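[liste-supporters] Re: Le recrutement de l'été et le « projet Prellness »

De : Pierina Fiore
À : liste-supporters
Objet : Re: Le recrutement de l'été et le « projet Prellness »

Bonjour à tous,

J'ai lu deux fois le message de Tullio, une fois au petit déjeuner et une fois le soir, en espérant que la seconde lecture me mettrait de meilleure humeur. Je réponds dans l'ordre, en gardant le passage qui me pose problème.

Tullio Messina a écrit :
> Je trouve qu'on est très durs avec le club. On vient de finir septièmes
> avec 59 points, ce qui nous aurait donné la quatrième place il y a deux
> saisons. Le nouveau préparateur arrive avec la méthode Prellness, qui a
> transformé Mavdale (60 buts marqués, meilleure attaque du groupe). Zanetti
> a prolongé, Udov est intéressé, et Dario Greco dit lui-même que le groupe
> « a franchi un palier ». La moyenne au stade est montée à 1289. Qu'est-ce
> qu'il vous faut de plus ? Laissez-les travailler jusqu'à la trêve et on
> en reparle.

Ce qu'il me faut de plus, c'est un latéral gauche. Je l'ai déjà écrit l'été dernier, et l'été d'avant c'était Waltraud qui l'écrivait, avec plus de patience que moi.

Sur les 59 points d'abord. Le chiffre est juste, je ne le discute pas. Mais il y a deux saisons le championnat comptait deux équipes de moins, donc quatre journées de moins, et comparer les totaux n'a pas beaucoup de sens. Rapporté au nombre de matchs, on est à peine au-dessus de notre niveau habituel. On a surtout bien fini, contre des équipes qui n'avaient plus rien à jouer, et on a perdu nos deux matchs contre chacun des trois premiers. Six matchs, zéro point, deux buts marqués dont un contre son camp. Si c'est un palier, il est dans l'escalier de la cave.

Sur Zanetti, je suis contente qu'il reste. Il court, il défend, il engueule les autres quand il faut. Seulement il a joué presque toute la saison avec une cheville douteuse, on l'a fait rentrer trop tôt deux fois, et je ne vois personne derrière lui dans l'effectif. Prolonger un joueur, c'est bien. Lui trouver une doublure, ce serait du recrutement. 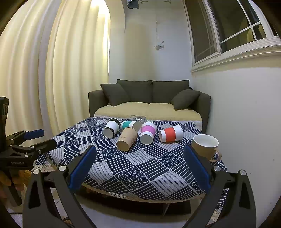
Sur Udov, maintenant. « Intéressé », ça veut dire quoi ? Intéressé par nous, intéressé par une augmentation là où il est, intéressé par le poisson du restaurant où le président l'a invité ? En juillet dernier on nous avait annoncé trois joueurs « intéressés » et il en est venu un, à trois jours de la reprise, avec quatre kilos de trop. Et puis Udov est un neuf et demi. On en a déjà deux, qui se marchent dessus dès qu'ils jouent ensemble. Je veux bien qu'on m'explique où il se place dans un 4-3-3 avec nos ailiers qui rentrent tous les deux à l'intérieur. J'ai demandé à Tiziana Dal Bello, qui l'a vu jouer plusieurs fois quand elle habitait là-bas : bon pied, bon jeu dos au but, disparaît à l'extérieur. Nos problèmes sont à l'extérieur.

Reste la fameuse méthode. J'ai essayé de trouver ce qu'il y avait dedans. La plaquette distribuée à la réunion parle de « charge intelligente » et de « capital fraîcheur », sans une seule indication sur le contenu d'une semaine d'entraînement. Combien de séances ? Avec quel ballon, à quelle intensité, qui décide quand un joueur s'arrête ? Rien. L'argument, c'est Mavdale, et Mavdale a bien mis 60 buts. Sauf que Mavdale avait aussi acheté deux attaquants l'hiver, et que sa défense en a pris 40, ce que la plaquette oublie. Je ne dis pas que le préparateur est mauvais, je ne le connais pas. Je dis que si j'achète deux attaquants et que je fais boire de la tisane à tout le monde, je peux aussi publier une brochure sur la tisane.

Quant à la phrase de Dario Greco, c'est une phrase d'entraîneur en fin de contrat. Il a dit la même chose après la défaite en coupe, presque mot pour mot, et cette fois-là le palier était « mental ».

Il y a quand même une chose sur laquelle je rejoins Tullio : l'affluence. 1289 de moyenne, à notre niveau, avec une tribune sur deux fermée jusqu'à la fin de l'automne, c'est très honorable. Mais alors qu'on en tienne compte ! On ne peut pas se féliciter d'avoir plus de monde et augmenter l'abonnement jeunes dans la même réunion – ce qui a été fait, au point sept, à 22 heures passées, quand la moitié de la salle cherchait son manteau. J'aimerais savoir qui, sur cette liste, avait lu ce point avant d'y aller. Pas moi, je le reconnais.
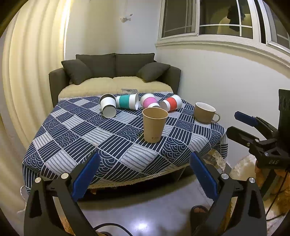

Dernière modification de cette page : juillet, 18:42

Pour la trêve, donc, je ne suis pas d'accord. À la trêve il sera trop tard pour le latéral, trop tard pour les abonnements, et on nous dira qu'il faut laisser travailler jusqu'au printemps. Je préfère qu'on pose les questions maintenant, par écrit, et qu'on garde les réponses. J'en ai quatre :

1. Quel budget reste-t-il pour un défenseur si Udov signe ?
2. Qui a choisi Prellness, et est-ce qu'un autre préparateur a été reçu ?
3. Est-ce que Zanetti fait la préparation complète ou un programme à part ?
4. Le tarif jeunes est-il définitif ?

Waltraud Bauerfeind m'a proposé de les porter au club, elle connaît les horaires du secrétariat et elle a obtenu des réponses la dernière fois, même courtes. Si vous voulez en ajouter, écrivez-lui directement, pas à moi, j'ai une boîte qui déborde. Évitez les questions sur la couleur du maillot extérieur, on a déjà donné.

Une dernière remarque pour Tullio, sans rancune. Tu écris qu'on est durs avec le club. J'ai repris mon abonnement, ma sœur aussi, et j'ai fait tous les déplacements sauf deux, dont un sous la grêle pour un 0-0 sans tir cadré. Je crois qu'on a le droit de demander un latéral gauche.

Pour ceux qui viennent au premier match amical, je peux prendre trois personnes en voiture au départ de la gare. Coffre déjà plein, pas de grosse caisse cette fois.

Pierina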